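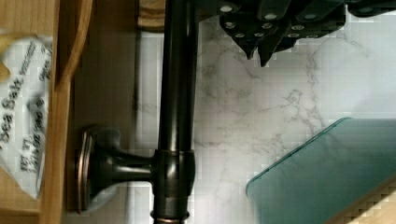
9/10/20

OK, I finally have a minute to sit down, so let me tell you all about the little strip of ground behind the Dakwood library, which I have been bugging you about since April.

Quick recap for new folks: it's a 7-foot-wide strip between the back wall and the parking lot, full sun from lunch until dinner, clay you could make pots out of. Grass has never been happy there. It got mowed anyway, every single week, all summer long.

So this spring we asked if we could stop mowing it and plant a meadow instead. Natives only, nothing fussy. And they said yes!! I think I reread that email ten times.

We put in over 1,000 plugs across 2 weekends. My knees are still mad at me. Mostly little bluestem and prairie dropseed, with black-eyed Susan, purple coneflower, wild bergamot and a good bit of butterfly weed at the sunny end.

People keep asking why plugs and not seed. We did seed the far corner, and it's coming, but slowly, and it looks like weeds to anybody walking by. The plugs had a shape to them by July. If your spot is right next to a front door (or a parking lot with opinions), I'd go with plugs and spend the extra.

Total spend so far is $3,148. That's plants, the edging, two loads of leaf mulch, and renting the auger for both weekends. Water not included, I don't have that bill yet.

The auger!! Rent the auger. Kiyoshi Kudo talked me into it and I argued with him for a week and he was completely right. A bulb auger on a drill is fine in nice soil. In our clay it just spins and smokes.

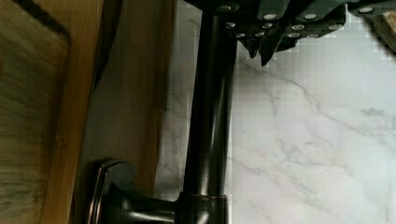
Watering: deep soak twice a week for the first six weeks, then once a week, then only when the coneflowers started to droop in the afternoon and hadn't perked up by morning. We stopped completely in the middle of August and everything held on.

What we lost: a bunch of bergamot near the downspout (too soggy) and pretty much the whole row closest to the curb, where people step out of their cars. Totally my fault, I planted right up to the edge. We're putting flat stones along there next month so folks have somewhere to put their feet.

Weeds, ugh. Bindweed is the big one. I go along with a bucket before work and snip it at the ground, because pulling it brings up the plugs that haven't rooted in yet. Crabgrass I'm mostly ignoring. It'll get shaded out once the bluestem fills in, or at least that's what happened at the Policarpio Street lot.

Best part so far: the bees on the bergamot that did make it. I stood there with my coffee for so long one morning that a lady asked if I'd locked my keys in the car.

Somebody asked about cutting back. We're leaving everything standing through winter, seed heads and all, then one cut in early spring, down to maybe a hand's height. The cuttings get raked off so the new shoots get light.

Next up is asters! I want something blooming out there in fall, and right now it's all gold and brown by this time of year (which I love, but still). Thinking aromatic aster along the wall. If you've grown it in heavy clay, tell me how it did and whether it flopped.

Oh, and I have two flats of extra dropseed that need a home before they get rootbound. I can drop them off anywhere between here and Hania. Message me.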